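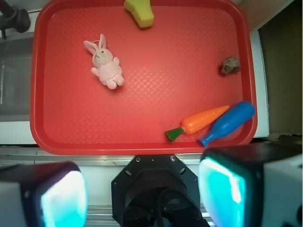
What do you keep in the red tray?

Small stuff for sorting games, mostly. Right now that's a pink bunny, a toy carrot, a blue toy bottle, a rock and a yellow sponge. I like mixing soft things with hard ones, and the kids do too!

Where did the tray come from?

I ordered mine from Burura (the big size, item 152). The raised rim keeps things from rolling onto the floor – well, most days.

Where do you set it up?

On the counter by the sink. I tried the living room rug for a while and kept finding carrots under the couch.

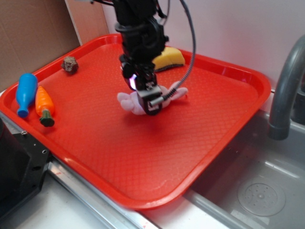
It's also a good height for me, so I'm not bending over all afternoon. If your counter is small, measure before you buy.

Can I swap in my own toys?

Please do! Just skip anything tiny if you have a toddler around.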